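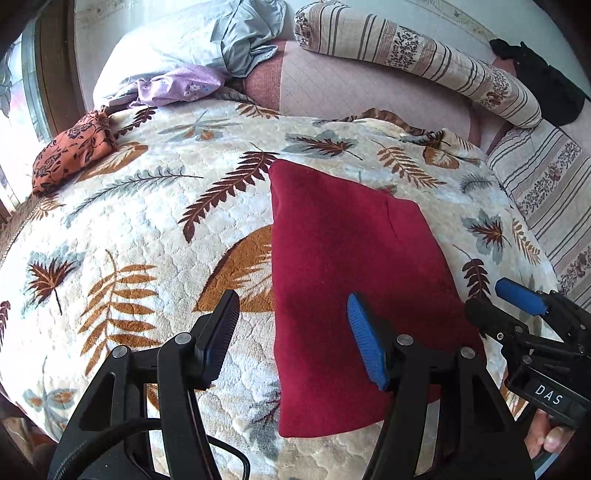 Budgeting for hand-held grippers: one pair or two per operator?

Tanner Desjardins
Our department is preparing its equipment request for March, and the work concerned is the folding of household cloth on beds. The grant allows 3000 for hand-held grippers, cables and spares. Celance has quoted 650 per gripper, and each operator requires two. Should the whole sum be committed to grippers, or should part of it be held back for finger pads? Velvet and quilted covers are both on our list of fabrics.

Bouchard
Do not commit the whole sum. Two pairs at that price come to 2600, leaving 400 for pads, cables and carriage. We order pads with the grippers - a separate order later attracts a second delivery charge. Please also ask whether the quotation includes tax, as ours did not.

Zachary McIntyre
I agree with the above, with one addition. Napped cloth such as velvet should be tried with more than one type of pad before the order is signed. Brunix lent us a pair for 9 days on written request, and other suppliers may do the same. The request should name the fabrics and the size of bed. Storage must also be entered in the plan, and our first submission was returned for want of it.

Dorkero
We bought one pair and shared it. It was fine for us.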